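Teodor Hellström's account of the Trerkberg port strikes runs to 360 pages, and the first half is worth the cover price. He spent three years interviewing dockworkers, city officials and shop owners, and he lets them disagree with one another at length. The chapter on the failed May talks is the clearest I have read on how the unions lost the support of the smaller parties.
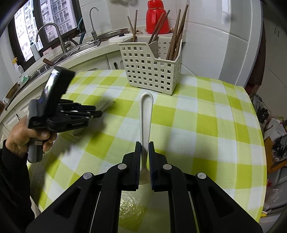 The second half is weaker. Hellström moves from the strikes to national elections and leans on the polling of one newspaper. He cites Normand Beaudoin's older study of labor voting several times but doesn't answer its main argument, that turnout in port districts was already falling. Readers who know Beaudoin will notice.

The Penner paperback has a decent index and small, gray maps that are hard to read. Notes are at the back, sorted by chapter.

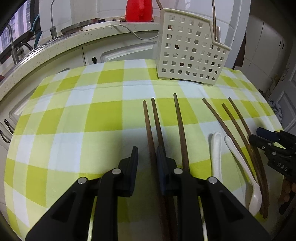

Chopsticks and spoons on a checkered tablecloth.

I would assign chapters two through five to a class on party politics and leave the rest optional. General readers may want to borrow it first.

Reviewed October 27, 2019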